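로봇응용실습 II 강의 자료
제7강 양팔 조작 플랫폼의 도입 검토: 에바노(Evano) 교육용 패키지를 대상으로

담당: 도메니카 하우저(Domenica Hauser)
실습 지도: 포로흐 자레이(Forough Zarei)
배포일: 2021년 10월 16일

1. 강의 개요

본 강의에서는 연구실 또는 교육 기관이 양팔 조작 플랫폼을 도입하고자 할 때 검토하여야 할 항목을 다룬다. 제6강까지는 단일 팔의 기구학과 파지 계획을 이론 중심으로 학습하였으며, 이번 강의부터는 실제 공급되는 제품을 대상으로 사양서를 읽고, 시연 결과를 평가하고, 계약 조건을 비교하는 절차를 익힌다.

검토 대상은 쿠말로(Khumalo)사가 공급하는 양팔 조작 패키지 에바노이다. 비교 대상으로는 같은 회사의 단일 팔 제품인 노섹(Noseck)을 사용한다. 두 제품의 사양서는 강의 게시판에 등록되어 있으므로 수강생은 강의 전에 이를 숙지하여야 한다.

2. 패키지의 구성

에바노 패키지는 본체, 좌우 팔, 말단장치, 제어용 컴퓨터, 교육용 소프트웨어로 구성된다. 말단장치는 주문 시에 선택하며, 좌우에 서로 다른 종류를 장착할 수 있다. 표준 계약에는 설치와 초기 보정, 운용자 교육 4회가 포함된다. 교육은 공급사의 클럿사이드(Clultside) 교육장에서 실시하는 것을 원칙으로 하되, 기관의 요청에 따라 방문 교육으로 대체할 수 있다. 방문 교육으로 대체하는 경우 출장에 소요되는 비용은 기관이 부담한다.

사양서 표 2에 기재된 주요 수치는 다음과 같다.

파지 제어 주기: 400 Hz
기본 제공 시연 과제: 25종
보증 대상 부품 목록: 202개 품목
운용자 교육: 4회

수치를 읽을 때에는 측정 조건을 함께 확인하여야 한다. 제어 주기는 말단장치의 종류와 통신 구성에 따라 달라질 수 있으며, 사양서 본문에 조건이 명시되지 않은 경우에는 공급사에 서면으로 질의한다. 구두 답변은 평가 보고서의 근거 자료로 인정하지 아니한다.

3. 말단장치의 선택

양팔 플랫폼의 활용 범위는 말단장치의 조합에 크게 좌우된다. 사람의 손을 본뜬 다지형 손은 다양한 형상의 물체에 대응할 수 있으나 제어 변수가 많고 정비에 시간이 소요된다. 그리퍼는 구조가 단순하여 초급 실습에 적합하지만, 물체를 손 안에서 고쳐 잡는 동작에는 한계가 있다. 좌우에 서로 다른 장치를 두는 구성은 한쪽으로 물체를 지지하고 다른 쪽으로 조작하는 과제를 구성할 때 검토할 만하다.
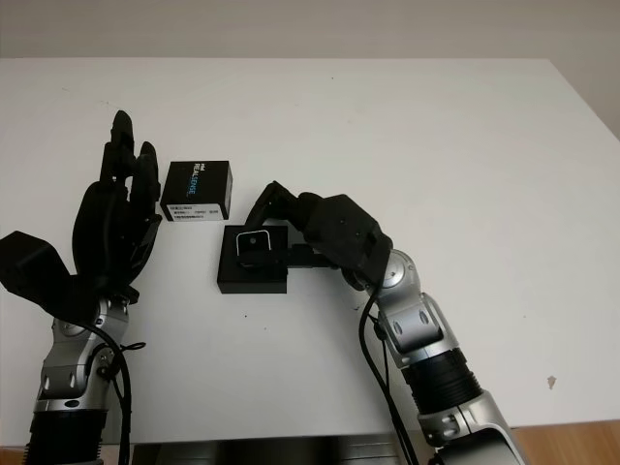 조합을 결정할 때에는 교과 과정에서 실제로 수행할 과제의 목록을 먼저 작성하고, 각 과제에 필요한 파지 형태를 분류한 다음 말단장치를 대응시키는 순서를 따른다. 장치를 먼저 정하고 과제를 맞추는 방식은 도입 이후 활용도를 낮추는 주된 원인으로 지적되어 왔다. 수강생은 제4강에서 배운 파지 분류표를 이용하여 과제별 요구 사항을 정리한다.

소형 물체를 다루는 과제에서는 다음 사항을 추가로 검토한다.

가. 물체의 폭과 말단장치의 개폐 범위
나. 접촉면의 재질과 마찰 조건
다. 물체 표면에 허용되는 최대 압력
라. 양팔이 접근할 때의 간섭 영역
마. 케이블의 여유 길이와 배선 경로

라항은 단일 팔 제품인 노섹의 검토 양식에는 포함되어 있지 않다. 양팔 제품을 검토할 때 기존 양식을 그대로 사용하면 해당 항목이 누락되므로 주의를 요한다. 마항의 경우 팔의 자세가 바뀔 때 케이블이 당겨지거나 작업면에 닿을 수 있으므로, 정지 자세뿐 아니라 동작 범위의 양 끝에서도 확인한다.

4. 파지부의 점검

공급사의 정비 지침은 파지부 점검을 일상 점검과 정기 점검으로 구분한다. 일상 점검은 실습 조교가 매 실습 시작 전에 수행하며, 정기 점검은 공급사의 기술 인력이 수행한다. 일상 점검의 대상은 손가락 끝단의 마모, 접촉면 패드의 부착 상태, 체결 나사의 풀림, 관절부의 유격이다. 점검자는 전원을 차단한 상태에서 육안으로 확인한 후 점검표에 기록한다.

끝단의 마모는 파지 위치의 오차로 이어질 수 있다. 특히 모서리 부분이 손상된 경우에는 얇은 물체를 집을 때 접촉점이 설계 위치에서 벗어나므로, 교체 기준을 사전에 정하여 두어야 한다. 에바노의 정비 지침에는 교체 주기가 사용 시간만으로 제시되어 있다. 자레이 조교의 검토 의견에 따르면, 교육 기관에서는 사용 강도의 편차가 크므로 사용 시간과 외관 상태를 함께 기준으로 삼는 것이 타당하다. 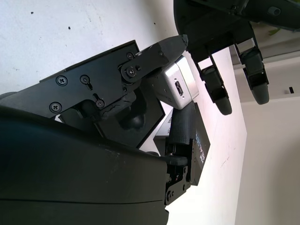
그림 2. 소형 은색 물체를 파지한 그리퍼. 아래쪽 손가락의 접촉면에 점무늬 고무 패드가 부착되어 있다.

패드는 소모품으로 분류되어 보증 대상에서 제외된다. 체결 나사와 관절 핀은 보증 대상에 포함되나, 사용자가 임의로 분해한 흔적이 있는 경우에는 적용되지 않는다. 이 조건은 계약서 본문이 아닌 부속서에 기재되어 있으므로 검토 과정에서 빠뜨리기 쉽다.

5. 시연 평가의 방법

공급사가 제시하는 시연은 대체로 조건이 잘 갖추어진 환경에서 이루어진다. 평가자는 시연 과제를 그대로 관찰하는 데 그치지 않고, 물체의 위치와 방향을 변경하여 재시행을 요청하여야 한다. 변경의 폭은 시연 전에 공급사와 합의하고 기록으로 남긴다.

평가표는 과제 완료 여부, 재시도 횟수, 운용자 개입 여부, 소요 시간의 네 항목으로 구성한다. 운용자 개입에는 비상 정지뿐 아니라 물체의 위치를 손으로 바로잡은 경우도 포함한다. 평가자가 2인 이상인 때에는 각자 독립적으로 기록한 후 대조하며, 기록이 일치하지 않는 항목은 영상을 확인하여 확정한다. 정지 사진은 배치와 장비 구성을 기록하는 용도로만 사용하고, 과제의 완료 여부를 판정하는 근거로는 사용하지 않는다.

6. 계약 조건의 비교

에바노와 노섹의 계약 조건은 보증 기간, 소프트웨어 갱신, 교육 지원의 세 부분에서 차이가 있다. 노섹은 소프트웨어 갱신이 기본 계약에 포함되는 반면, 에바노는 2차 연도부터 별도 계약을 체결하여야 한다. 하우저 교수의 강의 의견으로는, 초기 도입 비용만을 비교할 경우 이 차이가 드러나지 않으므로 운용 기간 전체를 기준으로 비용표를 작성할 것을 권고한다.

예산 심의가 4월에 이루어지는 기관에서는 견적의 유효 기간도 확인 대상이 된다. 견적서에 유효 기간이 표시되지 않은 경우에는 재발급을 요청한다.

7. 과제

수강생은 조별로 다음 문서를 작성하여 제출한다.

(1) 소속 학과의 교과 과정에 근거한 실습 과제 목록 및 파지 형태 분류표
(2) 말단장치 조합안과 그 선정 사유
(3) 파지부 일상 점검표 초안
(4) 에바노와 노섹의 운용 비용 비교표

제출은 강의 게시판을 통하여 하며, 파일명에는 조 번호를 기재한다. 비교표에 사용한 수치는 출처가 되는 문서의 명칭과 쪽수를 각주로 표시하여야 한다. 출처가 표시되지 않은 수치는 채점에서 제외한다.

8. 참고 자료

쿠말로사, 에바노 사양서 및 부속서
쿠말로사, 에바노 정비 지침, 파지부 편
쿠말로사, 노섹 사양서
로봇응용실습 II 제4강 자료, 파지 분류표

다음 강의에서는 양팔의 간섭 영역 계산을 다룬다. 수강생은 제3강의 좌표 변환 부분을 복습하여 오기 바란다.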